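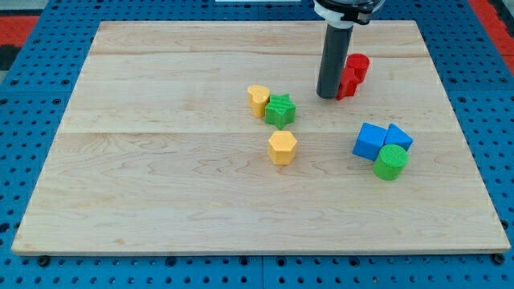
Attachment 1. The maple board on the blue pegboard. One of the two lines runs just above the yellow hexagon.

Prelell Support
Ticket 2000
Subject: Faint lines across my maple board, is it coming apart?
Product: Premelow play board, maple
Status: Closed
Opened by: Nazareno Villa
Opened: 28th March

Nazareno Villa wrote:

Hello to everyone at Prelell, and I hope this finds the right person. I bought one of your Premelow boards in January for sorting and arranging wooden shapes on, and I want to start by saying how much I like it. The grain is lovely. There's a patch toward the bottom right with soft little swirls in it that I find myself looking at when I should be doing other things, so please read the rest of this as coming from a happy customer who is slightly worried!

What worries me is a pair of faint lines going straight across from one side to the other. One is up near the far edge and the other is close to the middle. I'm nearly certain I hadn't noticed them before last week, when I moved the board under a better light, but I can't swear they weren't there. They're very thin. My first thought was that the wood was starting to split, and my second thought was that I'd caused it, as I had wiped the whole thing down with a wet cloth a couple of days earlier and left it flat on the pegboard afterward.

It also rocks a tiny bit now. If I press on one front corner I can hear it knock. The blocks don't slide off or anything like that, but the taller ones have a wobble when you lean on the board, and I'd rather ask now than wait until it gets worse.

Is this something I should stop using? I've attached a picture, and you can see one line just above the yellow hexagon. The other is farther back. Sorry for the long message, I do go on.

Support replied:

Hello Nazareno, and please don't apologize, a long message saves us both three short ones. Thank you for the kind words about the grain, too. I'll pass them along to the people in the Clunanholm workshop, who don't get to see where the boards end up and are always pleased to hear about it.

The good news first. Going by your picture, those two lines look like glue joints. The Premelow board is made from separate maple planks joined side by side, so there will always be a seam wherever one plank meets the next. On a pale wood like maple they can be very hard to spot in soft light and then jump out at you the moment you put a stronger lamp near them. A split usually wanders along with the grain and fades out somewhere. A glue joint goes dead straight from one edge to the other, and yours seem to do that.

I can't feel a surface through a picture, though, so would you mind doing a few small checks for me? Take everything off the board first.

Check 1. Close your eyes and run a fingernail slowly across each line, going from one plank to the next. Tell me if it catches or drops anywhere along the way.

Check 2. Hold the board up with a window behind it and look along both lines for daylight.

Check 3. Put it on a surface you know to be flat, a kitchen counter is usually fine, and press each corner in turn. Then turn it over and do the same again.

Check 4. Have a look underneath, and at the pegboard too, for anything hard that might be sitting between them. Crumbs of dried glue, a bit of grit, a raised rim around one of the holes. It takes very little to make a flat board knock.

Could you also tell me how long it lay on the pegboard after you wiped it, and whether it has had any oil since January?

Nazareno Villa wrote:

Thank you, this is already making me feel better. I did the checks this morning with a cup of coffee in one hand, except the fingernail one, which I did properly.

Check 1: the line near the far edge I can't feel at all. The middle one I can feel a little toward the left side, for the width of my hand, as if one plank is a hair higher than the other. My nail doesn't catch, it sort of bumps. Toward the right it's perfectly smooth.

Check 2: no daylight anywhere. I even turned the hall light off to be sure.

Check 3: on the counter it still rocks on the front left corner, though less than it did on the pegboard. Upside down it rocks the other way, across the middle.

Check 4: you'll laugh. There was a dried pea. I have no idea how long it had been there or which meal it belonged to. I took it out, and most of the knocking on the pegboard went with it, but as I say there's still a bit on the counter.

As for the wiping, it was on the pegboard overnight and then all of the next day. No oil so far. I bought a tin of the Odukoya board oil when I ordered, and then put it somewhere so safe that I only found it yesterday, behind the paper bags.

Support replied:

I did laugh, thank you. We once had a board sent back to us for rocking and found a shirt button stuck to the bottom, so you're in good company with your pea.

Everything else you describe fits together nicely. Your joints are sound. What's left is a slight cup in the wood, and the little bump on the middle seam belongs to the same thing. Maple takes up water fairly eagerly when it has no oil on it. The top was wiped wet and had open air above it, while the underside was shut against the pegboard and dried at its own pace, perforations or no perforations. When the two faces dry unevenly the board moves. It's a small movement and it very often goes back.

My suggestion would be the following.

Step 1. Stand the board on its long edge, indoors, with air on both sides. Keep it away from radiators and out of direct sun. Leave it for 2 days.

Step 2. Try the counter test again. If the rocking has gone, or nearly gone, carry on to the next step. If it's just the same, stop there and write to me before you oil it.

Step 3. Wipe a thin coat of the Odukoya oil over the top, the bottom and all the edges. Please don't skip the front edge, where the end grain shows, as it drinks more than the rest. Wait 30 minutes, then rub off whatever is still sitting on the surface with a dry cotton cloth.

Step 4. Stand it up again overnight. Spread the cloth out flat to dry outdoors before you throw it away. Oily rags can heat up if they're left in a ball.

Step 5. Give it a second coat the next day in the same way.

Leave the blocks out of all this, by the way. Painted or stained pieces don't need oil and it can make the color rub off.

Nazareno Villa wrote:

Reporting back! After two days on its edge behind the sofa, the board doesn't rock on the counter anymore. I pressed every corner and then had my sister press them, and she couldn't get a sound out of it either. The bump on the middle seam is still just about there if I go looking for it with a fingernail, but much less.

I've done both coats. The wood has gone a shade more honey and the darker streaks show up better than they did, and I'm very taken with it. The seams are easier to see now too, but since I know what they are I don't mind them one bit.

One more question, if I may. Is it all right to keep it on the pegboard day to day? That's where it gets used, and I'd be sorry to move it.

Support replied:

Wonderful, and thank you to your sister for the second opinion. Yes, do keep it on the pegboard. Lift it off for 10 minutes whenever you've cleaned it and dry both faces with a towel before it goes back down. A barely damp cloth is plenty for dust and fingerprints. Oil it again when the surface starts to look chalky, and if the bump on the middle seam ever grows, or you see daylight through it, reply here and the ticket will reopen by itself.

I've noted the board as checked, so you won't have to explain any of this a second time.

Nazareno Villa wrote:

All clear, and it's back in its place with the blocks on it. Thank you for being so patient with me. You can close this one.

Status changed to Closed
Resolution: Plank seams normal. Slight cupping after wet cleaning, cleared by drying on edge and two coats of oil. Foreign object removed from underneath (pea).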